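Home | Days Out | Talks and Visits | Archive | About | Contact

We use cookies to remember your settings and to count visits to the site. Accept | Manage choices

An afternoon at the Storkport open day

Sundside opened its Storkport site to the public for one afternoon in August. I had put my name down in spring and forgotten about it until the reminder arrived. Entry was free but you needed a timed slot, and mine was for half past one.

The site is in the old Staniforth building, a ten-minute walk from the station if you go by the canal and rather longer if you follow the signs. Parking is poor. There is a bike rack by the side door. I signed in, was given a paper badge and waited in a corridor with eleven other people, mostly couples and a father with two teenage girls.

Our guide was Mehwish Gilani, who runs the simulation side. She talked for a few minutes about what the group does. They work on software for robots that will do small jobs in ordinary homes, such as fetching things, putting them away and opening and shutting lids and drawers. Most of the early work is done in simulated rooms on a computer. Only when a task goes well there does it get tried on a real arm in the workshop upstairs.

The first stop was a dim room with a row of desks and two large screens. The rooms on the screens are built from a library of household furniture. Gilani said the library had 663 items in it that week, and that each one had been given a weight and a surface as well as a shape. A task is then run over and over with small changes. The light is moved, the furniture is swapped or turned, or the wall is given another colour. The overnight batch before our visit had been 1043 runs, and a chart of them was pinned up by the door, with the failures marked in orange.

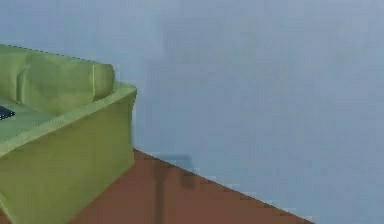

One of the teenagers asked why the rooms looked so bare. Gilani said that every extra object slows the run down, and that the group adds clutter in stages once the plain version is working. She also said that people expect it to look like a modern video game and are usually let down. The level of detail is set by what the software needs. Someone else asked how long a room takes to make. A simple one can be put together in a morning and a fussy one might take a week, with most of that spent on hinges.

Hinges came up a lot. A lid that swings is harder to get right than a block that sits still, for the simulation and for the robot. If the hinge is too free the lid flies about, and if it is too stiff the arm ends up dragging the whole box along. We were told about a cupboard door that had taken one member of staff most of a month.

There was then a break of 20 minutes. Tea and coffee were laid on in the canteen, with shortbread. The queue was slow as there was only one urn. There were leaflets on a side table and a display about the history of the building, which was a hosiery works before it was offices. I would have liked longer with that. The floor upstairs still has the bolt holes from the machines.

After the break we went back down for the second part, which was about containers. This was given by Shanti Negi, who joined the group last year and was the better speaker of the two. She had a real box with her and passed it round while she talked.
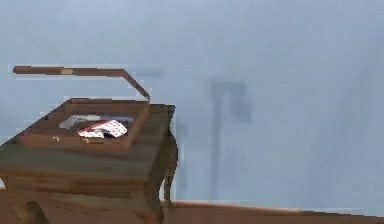
Negi's subject was what she called the inside problem. A robot can be told that a thing is in a box, but it still has to find it, work out how it is lying and reach in past the sides without knocking them. Shallow boxes are easier than deep ones. Even so, with the lid up at the back and a front wall to look over, the wooden box on the side table hid part of what was in it, and the pale grey thing towards the left was a good deal harder to make out than the white one with the red pattern. She asked us what we thought the grey one was and got four different answers. Her point was that software has to make the same sort of guess and needs a way of knowing when the guess is poor.

She went on to shadows, which can be mistaken for edges. The group had once lost several days to a shadow that the software treated as a solid post.

The last stop was the workshop, up two flights of stairs. There is a lift, but you have to ask. A single arm, which the staff call Nuro, was bolted to a bench behind a clear screen. It opened a small chest, took out a cloth bag and put it down on a tray. This took just under two minutes. On the second go it dropped the bag, and Negi restarted it. On the third it worked again. The arm has done 288 hours of bench time since it was installed, according to a card on the screen.

Questions ran to half past four. The best was about cost, and it was not really answered. I was back at the station in time for the ten to five.

If you are thinking of going next year, book early and take a jumper, as the screen room is kept cold. There were 5 slots in the day and all were full. Children under ten are not allowed in the workshop.

Get new visit reports by email. Enter your address to subscribe. You can unsubscribe at any time.

Comments (4)

Petra W.
We were on the three o'clock slot and the arm managed it every time. Agree about the urn.

canalwalker
My mother worked at the hosiery in that building. Is the display up all year or was it only for the open day?

Site author
I asked at the desk and they thought it was staying up, but it would be worth ringing first.

Goff
Did they say anything about fabrics? When I went to their talk two years ago they could only do hard objects, and folding a towel was a long way off.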